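11/07/2022
Path notes, Sketcombe, shaded stretch

Went back over the Flerkivach surface report before writing any of this up. I still don't believe the headline claim. They say the new binder coat at Sketcombe sheds leaf litter "without routine sweeping", and the evidence for it is one visit in February, when there was next to nothing coming down. Of course it looked clean. I'd have looked clean.

What we were asked to do is simple enough. Walk the 197 metres from the gate post to the bend, note where litter gets on to the paving, note where the edges are going, and say whether the sweeping contract can be dropped. Wivance want a yes. The contract is 4000 a year, so I see why they want a yes.

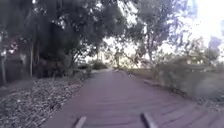 Edges first. The report treats both sides as the same thing and I think that is its main mistake. The left verge sits a bit higher than the path and slopes down to it, and it is all leaf litter and loose gravel under the trees, so anything that gets shifted has only one way to go. Even so the line between litter and paving is fairly straight, straighter than I was expecting, and I'll give Flerkivach that much. What I won't give them is the reason. A tidy line could be the coating, or it could be someone with a broom the week before. I've asked for the sweeping log twice now.

Gajdoš method for scoring litter: metre square, photograph, percentage cover, move on. Fine on an open car park. Under trees I don't trust it at all. Dappled light plays havoc with the percentages, and two of us scoring the same square in the spring trial came out at 40 and 97. That isn't a measurement. Suggest we drop percentages for this job and weigh what comes up in a dustpan. Cruder, but at least the scales don't care where the shade falls.

Also to sort out: the tape. The long one has a kink near the start and reads short. Either replace it or everybody starts from the one metre mark and takes it off afterwards. Write on the case which.

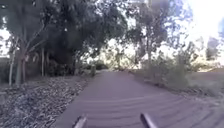
Second thing on the edges, then. The grass side needs its own line in the table. Dry grass creeping in is a different problem from leaves rolling down, and a coating won't do anything about it either way. If the contract goes, who cuts that back? It isn't in the grass contract as far as I can see. Check the wording before anyone at Wivance adds up the saving.

Not convinced by the drainage paragraph either. It says water leaves the surface "evenly". Measured how? No levels given, no crossfall, no mention of rain on the day. Take the long spirit level next time and do it properly, gate end and bend end at the least.

For the next visit: dustpan and stiff brush, kitchen scales, bags, chalk, level, the good tape if we've bought one. Go after a windy spell. Same squares again in autumn or the whole thing is worth nothing.

Draft answer to Wivance for now: no opinion until November. They won't like it.

Still no sweeping log.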